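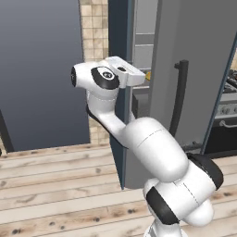
Arm at the open fridge in the sim, gripper right by the edge of the door

Fridge task: arm pushes on the door edge while reaching in, then protective stop

saltmarsh_kit
Evening, all. I've been at this one since the middle of September and I would dearly love some fresh eyes on it before I start tearing things up. We're running a kitchen setup in Drustemel, white seven-joint arm, double-door fridge, and the job is to reach in past the open door, put the yellow item on a shelf and back out again. Simple enough, and most of the time it goes beautifully.

The trouble is the edge of that dark blue door. Over 449 overnight runs, 14 ended with the hand or the wrist leaning on the door edge. In 9 of those the controller noticed and went into a protective stop, fine, that's what it's for. In the others it just kept pushing and the door hinge slowly went past its limit. The log says "contact force nominal" the entire time, bless it.

Same planner is meant to go on the real arm at our Nenbridge site next month, and I don't want to find out what a real hinge thinks of this. Planner is Teuber, stock settings apart from a slower approach.

old_grommet
Welcome to the fridge club, kit! I lost most of a spring to a very similar thing. My money is on the collision shape for the door. When you import an appliance, Drustemel wraps each door in a simplified hull, and on a thin door that hull can end up slimmer than the part you see on screen. So Teuber thinks it has room and it hasn't. Turn on the collision view and look at the door from the top.

pelican_brief_case
I'd have to disagree with grommet, kindly. If the hull were too thin you'd see the hand sink into the door, and kit says it's leaning on it. That sounds to me like the planner used an old door angle. The door gets nudged on the first touch, the planning scene never hears about it, and the arm carries on toward where the gap used to be.

saltmarsh_kit
Thank you both! Checked the collision view over lunch. The hull is a touch slim at the bottom corner but at gripper height it matches very nicely. I haven't checked the door angle updates yet.

tinfoil_hinge
Can we talk about the "force nominal" part, please, because that's what would keep me up at night. Bad plans happen. An arm that pushes on something until a hinge gives and reports that all is well is a safety problem, and I wouldn't let it near the Nenbridge kitchen until that's sorted, wherever the door angle comes from. What are you using for force readings?

saltmarsh_kit
Sikard wrist sensor model, mounted between the last joint and the hand.

tinfoil_hinge
Then there you are, I think. That sensor only feels what happens on the hand side of it. If the wrist housing or the link behind it is what's touching the door, the sensor has nothing to report. You want the joint torques feeding the stop as well.

old_grommet
Ooh, good catch. I'll still stick up for my hull theory a little, but that does explain the split in kit's numbers.

pelican_brief_case
It would explain why some stopped and some didn't. It doesn't explain why it touches the door in the first place, so do both.

saltmarsh_kit
Right, an update, and sorry for the long silence – the replays took longer than I'd hoped. Of the runs that never stopped, 4 had contact behind the sensor, exactly as tinfoil said. The remaining one I can't make sense of, the hand is clearly touching and the sensor barely twitches.

And pelican, the door angle was being read once at the start of each run and never again. I've set it to refresh before every reach and joint torque now triggers the stop too. Another overnight batch is going in at 9 tonight. The real arm stays parked until I understand that odd one.

tinfoil_hinge
Glad to hear it. Could you post the log for the odd one? And check whether the sensor gets zeroed mid-run. Mine used to re-zero every time the gripper closed, and if it was already touching something by then, that push got swallowed up as the new zero.

saltmarsh_kit
Oh dear. It does re-zero on grip. I'll dig out the log after supper.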